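The case for a bare worktop has been overstated

For most of my adult life I have been told that a good kitchen is one with nothing on the worktop. The advice comes from magazines, from estate agents and from my sister-in-law. Things that are used every day may stay out, it goes, and everything else should live behind a door. I followed it for years. I now think it is bad advice for most households, and I would like to set out why.

My own kitchen in Plaklow has 88 centimetres of clear worktop between the sink and the cooker. When I moved in I did what I had been told. The colander went into a deep cupboard under a stack of mixing bowls. The mugs went on a high shelf. The plates went into a drawer that had been fitted for saucepans. The surface looked very clean. It also meant that making a plain supper for two began with opening four doors and getting down on one knee.

People who defend the bare surface talk as though the choice were between that and squalor. A worktop with a plate, a bowl, a mug, a colander and an oven on it is a worktop where somebody can begin. The things are in reach, there is a gap to work in, and whatever is missing will be missed at once. 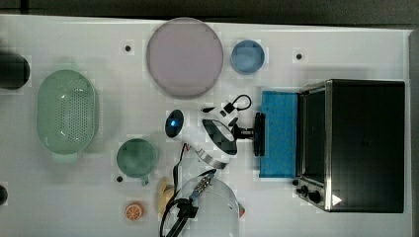

Does a kitchen need every surface clear before cooking starts? It needs one clear patch, big enough for a chopping board and your two hands, and the rest can hold what you are going to use.

That is a small demand and most kitchens can meet it. The trouble starts when we go further and treat every visible object as a failure. I have watched a friend put away a colander before the pasta had been eaten, then take it out again to rinse the salad, then put it away wet. She would say she was being tidy. I would say she was making work for herself and a puddle for the cupboard.

I learned a different way from Margarida Godinho, in whose kitchen in Clerdale I lodged for 16 months. Her worktop was never bare. Before she cooked she took out everything the meal would need and set it down with space around it. Plates at the back, anything for draining on the left, food nearest to her. She did this without fuss and without explaining it. Afterwards it all went to the sink together, and the surface was wiped once. I doubt that the whole of her tidying took longer than my putting away of one badly stored pan.

There is an objection to this, and it is a fair one. Things left out collect grease. Anyone who has lifted a fruit bowl that has stood beside a cooker since March will know the tacky ring it leaves behind. My answer is that the ring is a sign of something that is never used. The mug you drink from every morning does not have time to get sticky. So the test I would apply to an object on a worktop is whether it has been moved lately. If it has, leave it. If it has not, find it a shelf or give it away.
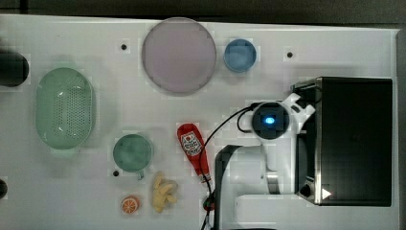
Sauce bottles are where I part company with even the more relaxed writers on this subject. The usual line is that they belong in the fridge door or the cupboard and should come out for the length of the meal. In practice they come out, get used and are laid down wherever the hand happens to be. A ketchup bottle on its side in the middle of a white table, with the plate and the bowl behind it and half an orange not far off, is how sauce lives in a house with people in it. I do not mind the bottle being out. I mind it lying down, as it will roll if it is knocked and the cap is the part most likely to leak. Stand it up, on a saucer if need be, and it can stay until the plates are cleared. I keep mine on an old Vieira dish with a chip in the rim, along with the vinegar, and the two of them go back to the shelf on the dish in one trip.

The dish is worth a few more words. A good deal of what we call clutter is small things with no edge round them. Three bottles on a bare surface look like a mess. The same three on a tray look like a decision, and they can be lifted off when you want the space. It costs next to nothing. I have seen the Eretti shop on the high street charge £42 for a tray described as a worktop organiser, and I would not pay it. A baking sheet that has gone past baking will do.

Utensils are harder. A spatula in use has nowhere good to go. Rested across the pan it drips down the handle, laid on the surface it leaves a smear, and put in the sink it has to be washed before you can turn the onions again. I lay mine across the pan with the head over the edge and a saucer beneath it. The manuals would have me fit a rail. I had a rail, and what I got from it was a row of ladles I never used, hanging at head height and needing to be washed for having hung there.

Then there is the colander, which I seem to keep coming back to. It is the most awkward shape in the kitchen. It does not stack well under anything, it holds water round the rim, and it is wanted at the one moment when both hands are full of hot pan. If I could make a single rule for other people's kitchens, it would be that the colander lives in the open, next to the sink, for as long as there is room.

I put most of this in a short column in the spring, and the letters ran against me.

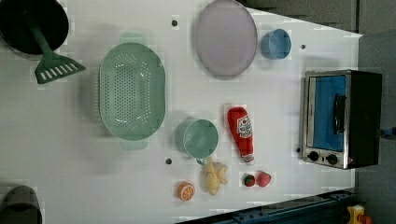

Shabnam Arain wrote that I had plainly never shared a kitchen with children. In her house, she said, anything left on the surface is an invitation, and by teatime there is a strawberry in the teapot and a spoon down the back of the fridge. She clears everything, twice a day, and it takes her 20 minutes that she would happily spend elsewhere. She does not do it for the look of the thing. She does it so that she knows where the sharp knife is.

I accept the point about the knife. Knives should be put away in any house, with children or without, and I ought to have said so the first time. On the rest I am less sure. Twenty minutes twice a day is a lot of time to spend hiding mugs. I would sooner give the children a low shelf with their own cups and bowls and let them leave those wherever they like, and keep the cupboards for what is heavy, hot or sharp.

Deolinda Teixeira made a better objection, and a shorter one. She has poor sight, and on a crowded surface she knocks things over. For her a clear worktop is a matter of safety, and I would not argue with it. Even so, she told me that her colander and her kettle stay out, always in the same two places, and that she would be cross with anyone who moved them.

What I would like to see go is the shame. I have stood in too many kitchens while the owner apologised for a plate. If supper is going to be made there tonight, the plate is in the right place, and the visitor can move it along a bit if she wants somewhere to put her bag.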